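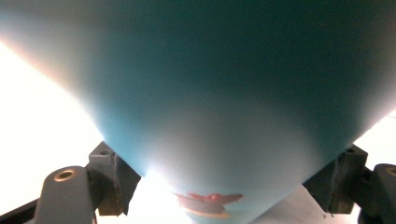

Drirnbridge Household Repair and Reuse Program
Interim Progress Report to the Treloar Fund
Submitted 23 Aug 2022

1. Purpose of this report

This report covers the first half of the second grant year. It describes work completed under the agreement with the Treloar Fund, changes made to the original plan, spending to date, and the work scheduled through the close of the reporting year in November. It should be read together with the opening report, which set out the terms of the grant and the service area.

2. Background

The program repairs small household goods for residents of Drirnbridge and the neighboring district of Esten. Goods that their owners no longer want are repaired where possible and passed to households that have requested them. The program does not accept gas appliances, microwave ovens, or anything with a sealed refrigerant system. Requests for these are referred to licensed repair shops in the county.

Under the current grant, the Fund supports bench staff wages, replacement parts, and rent on the Mivoda Street workshop. Transportation and insurance are paid from the program's own income.

3. Work completed

3.1 Repairs

The program closed 869 repair tickets during the period. A ticket is closed when the item is returned to its owner, transferred to the reuse shelves, or judged beyond repair and sent for recycling. Lamps, fans, vacuum cleaners, and kitchen appliances made up most of the intake. Sewing machines were a larger share than in the first year, and their repairs took longer than any other type of work. Staff have begun setting aside one bench for sewing machines so that a long repair does not hold up shorter jobs.

Failed cords, worn switches, and clogged filters remain the most common faults. The program now stocks these parts in bulk. Items that need a part from the manufacturer are held for up to 10 weeks, after which the owner is asked whether to continue waiting or release the item.

3.2 Esten drop-off point

The drop-off point in Esten opened during the period, as planned. It operates from a side room at the Esten branch library and is staffed by the program during posted hours. Items are tagged on receipt and carried to Mivoda Street by van. No repairs are done on site.

Use was light in the opening weeks and grew after a notice was included with the town water bill. The library has agreed to extend the arrangement through the end of the grant year on the same terms. A written renewal is being prepared.

3.3 Training

The program offered 19 evening classes in basic repair. Topics included rewiring a lamp, replacing a plug, caring for a vacuum cleaner, and safe use of a multimeter. Classes are free to residents and are limited in size by the number of work stations. The lamp class filled each time it was offered. The multimeter class did not, and feedback forms suggest that its title discouraged beginners. It will be offered under a plainer title in the fall.

3.4 Safety testing

All corded items are tested before they leave the workshop. The testing log was moved from paper to a shared spreadsheet early in the period. Entries from the first weeks after the change were found to be incomplete, with retest results missing for several items. The affected owners were contacted, and their items were tested again at no charge. The spreadsheet will no longer accept an entry without a result and the initials of the tester.

4. Changes to the plan

The original plan called for a second van. The program has not purchased one. Used vehicle prices rose well beyond the amount budgeted, and combining the Esten run with the weekly recycling trip has met the present need. The program asks that the funds remain reserved for transportation equipment until the final report.

The proposed tool lending shelf has been delayed. The insurer requested a signed borrower agreement and a written inspection schedule before it would extend coverage. Both documents are in draft.

5. Staffing

The program filled 2 part-time bench positions during the period. Both were advertised locally and filled within the approved wage range. One existing staff member moved from intake to the bench, and intake duties are now shared on a rotating basis. This has worked well on ordinary days but has caused delays when the counter is busy. Management will review the arrangement before winter, when demand for heater repairs usually increases.

6. Spending

Wages and rent are in line with the approved budget. Parts spending is above the planned level for this point in the year. The difference is explained largely by the bulk purchase of cords and switches described in section 3.1, which should reduce parts spending over the remaining months. Program income from suggested donations was slightly lower than forecast. A full statement of accounts is provided as a separate attachment.

No transfer between budget lines is requested at this time.

7. Work scheduled

Before the end of the reporting year, the program will complete the following:

Sign the renewal for the Esten drop-off point.
Finish the borrower agreement and inspection schedule for the tool lending shelf and submit them to the insurer.
Run the fall class series, including the revised multimeter class.
Review the intake rotation and report any staffing change to the Fund.
Check the parts inventory against purchase records.

The final report for the year will be submitted in November. It will include the results of the owner survey, which is being mailed with return postage to households that used the service during the period.

Questions about this report may be directed to the program office at Mivoda Street, Drirnbridge.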